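Chapter 3
Getting Your Show on Local Access

My first show ran 38 minutes. The slot was 28. I learned about running time at the worst possible moment, standing in the hallway at the Cutthorpe station while Hicham Benjelloun, the program director (and a very patient man), explained that he couldn't just let me spill over into the cooking hour.

So this chapter is about time, and paperwork, and how a public access channel decides what goes on when. I promise it's more fun than it sounds!

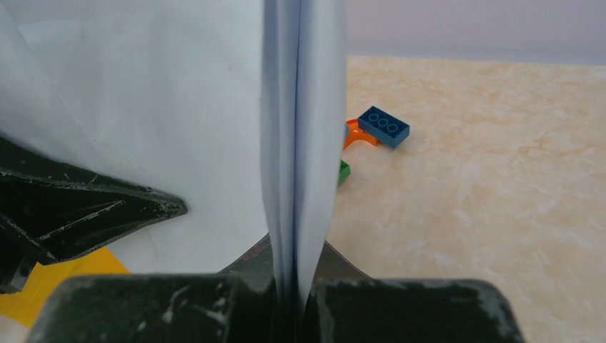
Photo: Sajib Munasinghe

Let's start with the program proposal. Most stations want a single page: your title, what the show is, who it's for, how often you'll turn one in. My first proposal went on for 2000 words and had a section on theme music. Keep yours short. Cutthorpe had 598 proposals in its files when I started, and Hicham had read every one of them.

Then there's the slot. You'll probably be offered something odd, like 6:30 in the morning, and I'd say take it. People do watch (my aunt, for one), and repeats get moved around the schedule all through August, when the regular hosts are away.

Before you read on, find your local channel's producer handbook and look up three things: slot length, file format and delivery deadline. We'll use them in Section 3.1.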